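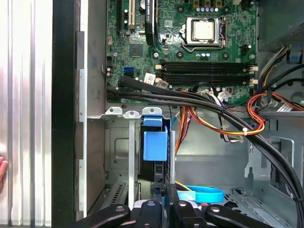
I bought the Tusta screwdriver set in July, from the Soomro shop in Noltley, when my old set lost its small cross bit. Since then I use it for old desktop computers, and also for door handles and one pair of glasses.

The handle is the best part. It is thick enough for my hand and the cap turns smoothly under the palm. Gramari makes a cheaper set, which I had before, and there the cap became stiff in the first winter.

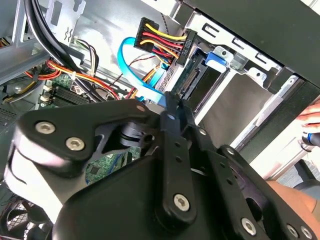 The magnet is strong enough for case screws. For long screws I would like a little more — twice I had to look for one under the sofa. The bits sit very tight in the box, so I need a fingernail to take them out. The extension bar is good but it bends slightly when I push hard.

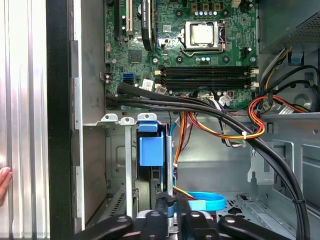 About the price I am not fully happy. Spare bits are sold only in packs of 4, and I need just one size. The box closes well and fits in a drawer.

I give it four stars from five. 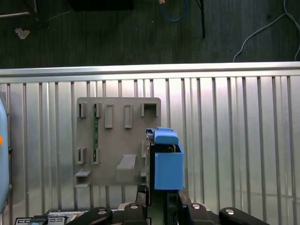
Noltley, December 8, 2025

A small addition: the cross bit is now a little worn at the tip, but it still holds. I ordered the spare pack.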